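How to Cover a Worktable with Cloth (and Keep It Flat)

A cloth top is one of the nicest things you can do for a table that gets used hard. It softens the noise when things are set down, it's easy on the eyes under a bright lamp, and when it gets grubby you can simply take it off and wash it. I've covered more tables than I can remember by now, and my first few looked like unmade beds, so please don't be discouraged if yours puckers a little the first time around.
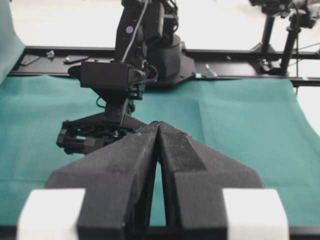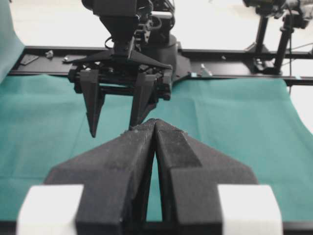 Teal is my favorite color for a work surface.

Choosing the cloth

Go for something plain, closely woven and medium in weight. Thin cotton creeps around and shows every ridge underneath, while heavy canvas fights you at the corners. I buy mine from Oltmanns, where the remnant bin is always worth a rummage, but any fabric store will have something suitable. A mid-tone color is kinder than white or black – pale things and dark things both show up against it, and so do dropped screws, which your knees will thank you for.

Measuring and cutting

Measure the tabletop both ways and add 6 inches to each side, so there's enough to fold under and get a good grip on. Wash and dry the cloth before you cut. I skipped this once with a lovely piece of Flerkley cotton and it came out of its first wash too short to reach the back edge, and I was cross about it for most of April.

Press it well with a warm iron, working from the middle out, and roll it onto a cardboard tube if you have to carry it any distance. Folding it will only put the creases back.

Laying it down

Wipe the table and let it dry. Unroll the cloth from one end, smoothing with the flat of your forearm as you go. Line up the weave with the front edge first, as that's the side you'll be looking at every day.

Clip or tape the middle of the front edge, then the middle of the back, then the two ends, and only then work toward the corners. Pull until it's snug and stop there. If you pull too hard the weave goes wavy, and you'll have to let everything go and start over (I still do this now and again). If something is bolted to the table, cut a slit in from the nearest edge and lap the two sides neatly around the base.

Keeping it nice

Run a lint roller over it at the end of the day. Small wrinkles usually come out with a light mist of water and a pass of the hand, left to dry overnight. When the cloth has to come off for a wash, mark the front edge underneath with a stitch of bright thread, so it goes back on the same way around.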